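Practical Robotics, Handout 3
Bench Rules for Tabletop Arms
Notes by Eulalia Herrera, Quiroga teaching lab
Revised 2022-08-03

Before we start

You will have read the big safety standards by now, or at least you will have signed the sheet saying so. They were written for machines that can lift an engine block, and they are good. They have little to say on the subject of a small arm, a mug and a student who has had four hours of sleep. These notes cover that gap. They are the house rules, they apply to everyone, and they apply to Damián Núñez even though he wrote half of them.

1. Setting up the table

1.1 Pick your objects before you power the arm. Write them down on the run sheet by plain name: mug, bottle, tissue box. "Misc" is not an object. We had 17 sheets in July with "misc" on them and I still couldn't tell you what got picked up.

1.2 Clutter is allowed and often wanted. A gripper that only works on a bare table will be a disappointment to whoever takes it home. But clutter has to be the same clutter from run to run, unless changing it is the point of the exercise. If you move the bottle, write that you moved the bottle.

1.3 Tall things behind, short things in front, wherever the task lets you choose. An arm coming down over a tall bottle to reach a short mug has two chances to embarrass you.

1.4 Mug handles: note which way the handle faces at the start of every run. "Toward the front" will do. This sounds fussy until you try to repeat somebody else's grasp from a sheet that says "mug, on table."

1.5 Glass and anything sharp go in the back row or back in the cupboard. Drinks you intend to drink go on another table altogether. Hsin-yi Sin lost a perfectly good tea to this and would like it remembered.

2. Clearance and the approach

2.1 The hover point is the place above the table where the gripper waits before going down. It must be higher than the rim of whatever you are about to pick up. Yes, this has come up.

2.2 Check the cables at the hover point as well as at home. A loop that hangs nicely at home can be sitting in the cutlery by the time the arm has swung across.

2.3 Things that stick up out of other things (chopsticks, pens, tissues) count at their full height. Measure to the tip. The planner will believe whatever number you give it, which is its main weakness and yours.

2.4 Small items lying near the target get their own line on the sheet. They roll. 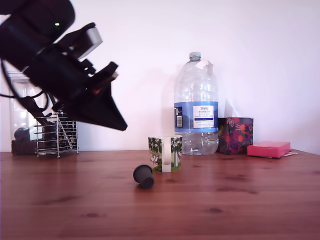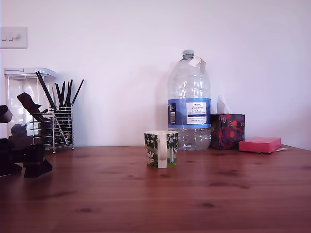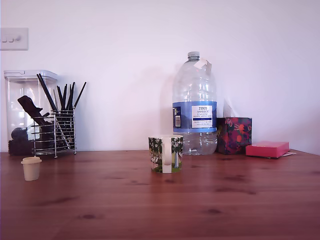
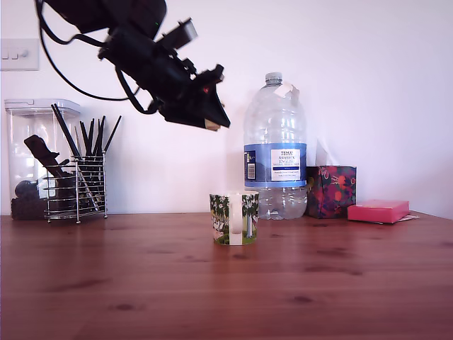
Fig. 1. Mug task, four views. The mug handle faces front in all of them. Compare the small items near the mug and the holder against rule 2.4, and in the first and last views the height of the gripper against rule 2.1.

3. Running

3.1 One person runs, one person watches. The watcher has a hand near the stop button and nothing in it. A phone is something.

3.2 Say "moving" out loud before the arm moves. You will feel silly for the first 3 runs. After that you will notice when other people don't say it.

3.3 No reaching in to straighten an object while the arm is live, however crooked the object is. Stop, straighten, say "moving," go again. If you reached in, the run is void and goes down as void.

3.4 Record failures the same way as successes. In the Pollton set, Fidel Aravena logged 119 runs, of which 93 were usable. The other 26 are the ones we use for teaching, so he gets asked about them a great deal more.

3.5 Do not describe a run as "basically worked." Either the object ended up where the sheet said it would, or it didn't.

4. Resetting

4.1 Put everything back by the start picture. Your memory of where the tissue box was is worth very little after the second run.

4.2 Check the back row too. Light boxes and empty bottles creep when they are brushed, and they creep toward the arm's path with real dedication.

4.3 Arm to home, power off, run sheet in the folder. In that order.

For next session

Read sections 1 and 2 again with Fig. 1 beside you. Choose one of the four views and fill in a blank run sheet for it as if you were about to start: objects, handle direction, tallest point, anything that might roll. Half a page is plenty. Swap with your bench partner and see if they could rebuild the table from what you wrote.

Bring the sheet with you. Facundo Ulloa has the blank ones, and he will want to know what happened to the last stack.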